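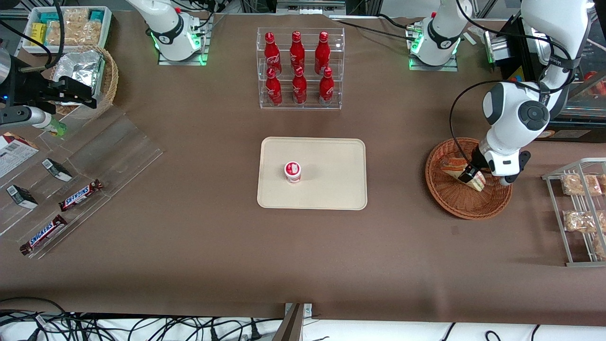

Noemí Beltrán gave me the keys to the snack cell on my second day at Wostum, along with a lanyard, a torque wrench and a three-ring binder with coffee on every page. I'd applied to fix vending machines. What I got was two white arms and a table full of candy, and a job title so long it wrapped around onto the back of my badge. My first morning alone, the left arm went down into the big basket for a sandwich, closed on it and stayed there. Its base was still glowing green, green as you please, like everything was fine. Six Cokes stood in their rack, the yogurt (or pudding, we argued about it) sat on the tray, and I stood there with a screwdriver in my hand wondering who you call.

You call Kevin Brennan. Kevin had set the whole thing up and he picked up on the first ring, chewing.

"What's the code?"

"442."

"Oh, that's just the wrist. It thinks it's touching something."

"It is touching something. It's touching a sandwich."

"Well, sure," said Kevin. "Tell it that's okay."

Telling it that was okay took me until lunch. You had to go into a menu called Duver - I never did find out if Duver was a person - and zero out the force reading, but you couldn't zero it while the gripper was holding anything, and you couldn't open the gripper while the fault was on. So I read the binder. The binder said to see page 87. Page 87 had been taken out and replaced with a sticky note in Noemí's handwriting: ask Tainá.

Tainá Brandão worked nights, so I woke her up. She was very nice about it! She said hold the sandwich by the crust side, hold the brake release with your other hand, and lean on the stop button with your hip so it couldn't surprise me. I did all that. I must have looked like I was slow dancing with it. The fingers let go, the sandwich dropped into my palm and the fault cleared, and I was so happy I ate the sandwich, and then I had to log it.

After that I got kind of fond of the cell, the way you do with a car that only starts for you. I wiped the finger pads down every morning and snugged the mounting screws. I learned which cable liked to work its way under the table leg. Senan Mac Suibhne from the Fahy side of the building came over sometimes and told me I was babying it. His own cell put lids on paint, and he hit it with a mallet.

What I really had to learn was the calibration. Any time you so much as bumped a rack, the arms went on reaching for where it used to be. You'd do the whole thing over: jog down slow, stop, look through the wrist camera, nudge, save the point, back off, do it again from a little higher. Coke cans were the worst. Shiny things made the camera guess, and the candy bars on their clear steps weren't a lot better, what with the plastic throwing light every which way.

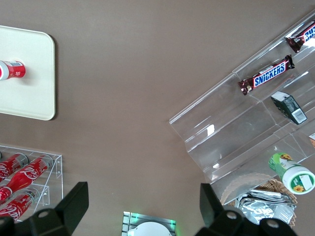 I'd be in there for hours with my nose practically on the monitor, talking to it. Left a hair. No, your other left. I had the log up to 1,891 saved points when Noemí came by with her coat on and asked if I knew the building was closed.

"I just want it to find the Snickers," I said.

She pulled up a stool. She watched me nudge it in, a tiny bit and then a tiny bit more. Then she told me the cell was going to Kendilholm in October. Somebody named Ultan Nic Giolla had a lobby there and wanted it running in it, day and night, and he wanted someone who knew its moods.

"It doesn't have moods," I said. "It has a bad wrist sensor."

"So you'd go?"

I didn't answer her right off. I saved the point. I wrote 17/06/2021 at the top of a clean sheet, and under it I copied out everything Tainá had told me over the phone, the crust and the brake and the hip, in my best printing. I punched three holes in it and put it in the binder where page 87 was supposed to be.

"Can I bring the stool?" I said.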